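Subject: Re: [shahbazi-lab] budget for the table-clearing setup
Date: Thursday, April 25, 2024

The quote from Puravach is in, and it's better than I hoped!

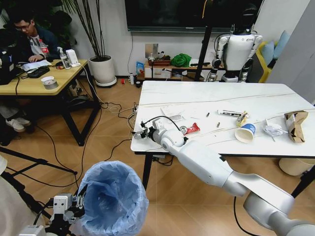
Do we buy spare grippers now or wait until one wears out? Buy one spare pair with the first order, as Puravach ships parts in the same crate for free and charges 64 dollars a box afterward.

Somebody wrote earlier:

> Can we get a list before the May order closes? I have
> Brutico at 400 for the gripper pair and nothing at all
> for liners, cables or stands. Also, is Hukden still
> in the running?

Hukden is still in, but only for the stand - theirs is 200 and the height adjusts without tools, which I love. Puravach wants 362 for the same gripper pair Brutico has at 400, so I'd go with them. Cables I'd take from the Shahbazi stock we already paid for.

Liners and paper cups can come out of the supplies line. Please don't put them on the equipment form, it comes straight back.

I'm really excited about this one - clearing a messy table into a bin is such a good job to plan around, and the parts list is short. Send me changes by Monday and I'll fill in the form.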